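Jewelry Storage Tips I Stopped Believing (and a Few I Kept)

Posted in Bedroom & Closet
Wednesday, September 11, 2024
97 comments

Every July the same advice goes around again. Buy an organizer, sort your jewelry by color, hang the necklaces on little hooks, and your mornings will be transformed. I have tried most of it and my mornings are the same.

The velvet tray was the first to go. I bought the Fondetti one with the ring rolls, and it looked lovely until I tried to put a bangle in it. The compartments are made for things the size of a walnut. Anything wider has to lie on top, so the lid won't close, and then you have an expensive open tray.

The hanging kind did no better. My Ostermann rack has 8 hooks and they sit so close together that two chains side by side will find each other by the weekend. The drinking straw trick (thread the chain through, fasten the clasp) does work for a fine chain. Try it with chunky beads and let me know how you get on.

What I use now is a shallow box with no dividers, the sort a gift comes in. The bed is the best place to go through it, made first, duvet pulled up. A dropped earring back on a hard floor is gone. On a duvet you have a fair chance, though a wrinkled one will hide small things, so run your hand over it when you finish.
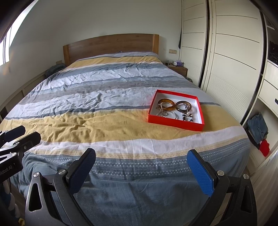 Bangles at one end, beads down the side, and the pearl-and-chain strand still doing as it likes.

A pale lining is worth looking for. Dark velvet photographs well for the store, but try spotting a thin silver bangle's scratches or a loose bead against black. With white you see what you have.

Lay long pieces in last, in a loose curve. The usual tip is to coil them tightly. I did that for a year and spent it picking out knots with a pin — a coil tightens every time the box gets moved.

Keep pearls from rubbing against metal if you can. A scrap of old cotton pillowcase between them is plenty. You do not need the Kollar "pearl sleeve," which as far as I can tell is a scrap of cotton with a drawstring.

Anti-tarnish strips: maybe. I put a Talov strip in one box and none in another and could not tell them apart afterward. Wiping silver with a dry cloth before it goes away costs nothing, and I trust that more.

As for the rule that says to get rid of anything you haven't worn in a year, I ignore it. Jewelry takes up almost no room. Throw out the broken clasps and the single earrings you have stopped hoping for, and leave the rest alone.

Filed under: jewelry, small storage, things I returned
Next: Do drawer liners do anything?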